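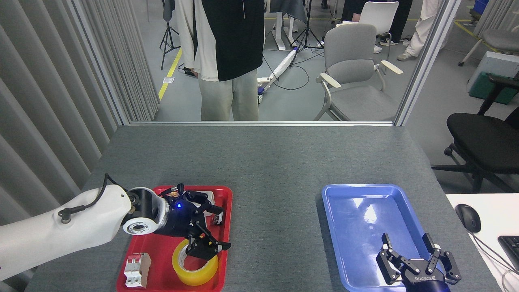
图一 试用期间的工作台面，红盘与蓝盘

关于默克尔双臂分拣套件试用情况的答复

致普德科姆器材借用处：

贵处来函收悉。函中询问，本所对默克尔（Merkell）双臂分拣套件的试用是否已告结束，若已结束，为何套件仍未退还。现将有关情况依次说明如下，并随函附上试用记录摘要，供贵处备查。

一、套件的接收

套件由阿尼斯（Arnis）货运站转交本所，箱体完好，封签齐全。箱内除双臂及附件外，另有说明书一册、保修卡一张、试用协议两份。协议约定试用以500次取放为限，满额后由试用单位在购买、续借、退还三项中择一，书面答复供货方。本所在协议上盖章，一份自存，一份寄回。

说明书第134页载有一条，本所当时未予重视，现照录如下：“套件在无人下达任务时，可依据此前任务自行整理台面。此项功能出厂时默认开启。”

二、试用的经过

试用内容为小件物品的分拣。台面铺灰色毡布，置红、蓝塑料盘各一，物品由红盘取出，放入蓝盘。物品均从本所库房旧物中选取，有胶带、断路器模块及其他零星小件，均已登记在册。

最初200次取放进展平稳。胶带一类圆形物品，夹取时偶有滑脱，套件能自行调整后再试。断路器模块外形方正，结果较为理想。操作人员的评语为“动作偏慢，但有耐心”。本所认为“有耐心”一语不宜写入技术记录，曾要求改为“重试间隔稳定”，操作人员已照改。

此后记录中出现一项差异。每日收工时，登记人员均将物品留在蓝盘之中，并锁闭房门；次日开门时，物品均在红盘之中，且次序与前一日开工时完全一致。起初本所以为系夜间值班人员代为复位，经询问，值班人员均予否认，并表示没有该室钥匙。

本所遂查阅套件自带的运行日志。日志显示，每日闭门后不久，套件即开始将物品逐件放回红盘，随后静止，直至天明。按说明书所载，此属正常功能。本所据此将差异一项注销，并在备注栏填写“自行整理”。

三、计数问题

贵处来函所称试用“早已满额”，系依据供货方远程读取的数字，即1,423次。本所自行登记的数字为500次。两数相差甚多，本所曾就此函询默克尔公司，复函称，凡夹爪合拢并提起物品，均计一次，不论昼夜，亦不论方向。

本所对此持不同意见。协议所称取放，应指由红盘至蓝盘，且应有人在场。夜间将物品放回原处，在本所看来，是对白天工作的撤销，不应与白天的工作相加。默克尔公司再次复函，仅有一句：“套件不区分此二者。”

为慎重起见，本所委托里姆库特（Rimkutė）检定室出具意见。检定室派员到场，守候一夜，其报告篇幅不长，主要部分摘录于后：

“闭门熄灯后，左臂先行动作，取胶带，置于红盘。继取断路器模块，竖放，角度与日间照片相符。其间左臂有一次停顿，时间较长，本室人员以为故障，正欲上前，左臂复又动作，将胶带稍作移动，随即停止。经比对，移动后的位置较移动前更接近原位。右臂全程未取任何物品，夹爪张开，朝向蓝盘。本室就右臂的用途询问供货方，未获答复。

“本室认为，上述动作准确、完整，符合说明书所载功能。至于应否计数，不在本室检定范围之内。”

四、关闭该功能的尝试

经所务会议同意，操作人员按说明书所列步骤，将自行整理功能关闭。当夜日志无动作记录，次日物品仍在蓝盘之中，位置与收工时相同。

当日上午照常下达任务。套件未予执行，亦未报错。左臂移至红盘上方停住，夹爪背面蓝灯亮着，如此直至中午。红盘是空的，自无物品可取。操作人员事后承认，多日以来，从未有人将物品放回红盘，开工前的准备一项，在本所的操作规程中原本写明由人完成，自试用以来即无人执行，也无人察觉。

操作人员将物品放回红盘。左臂仍未动作。操作人员遂取出先前留存的照片，对照照片，将断路器模块改为竖放，将胶带向里挪动少许。胶带放妥后，左臂落下，开始工作。

该次操作在本所登记簿中列为第500次。登记簿该页备注栏有一行字，系操作人员所写，原文为“放回去比拿出来难”。本所未要求修改。

五、本所的答复

综上，本所就贵处所询事项答复如下。

其一，试用已告结束，以本所登记的数字为准。供货方如坚持其数字，超出部分所涉费用，本所愿另行协商，但请在账单中单列，名目写作“夜间”。

其二，在购买、续借、退还三项之中，本所选择续借，期限至2月底。续借期间不安排新的分拣任务，物品种类亦不增加。

其三，自行整理功能已于前日重新开启。此事未经所务会议讨论，系操作人员提出，本所予以追认。

其四，贵处如需派员查看，请于日间前来。夜间房门仍按规定锁闭，钥匙由本所保管。该室隔着玻璃可以望见，过往人员在外驻足，本所不加干涉，但请勿敲击玻璃。

另有一事，附带说明。本所在整理旧档时，发现库房物品清册中胶带一项标注为“待报废”。鉴于该卷胶带仍在使用之中，标注已予划去，改为“在用”，并加盖更正章。请贵处在副本上作相应更改。

特此函复。

器材试用所
2022年1月26日

附：试用记录摘要一份，检定室报告副本一份，更正后的物品清册一页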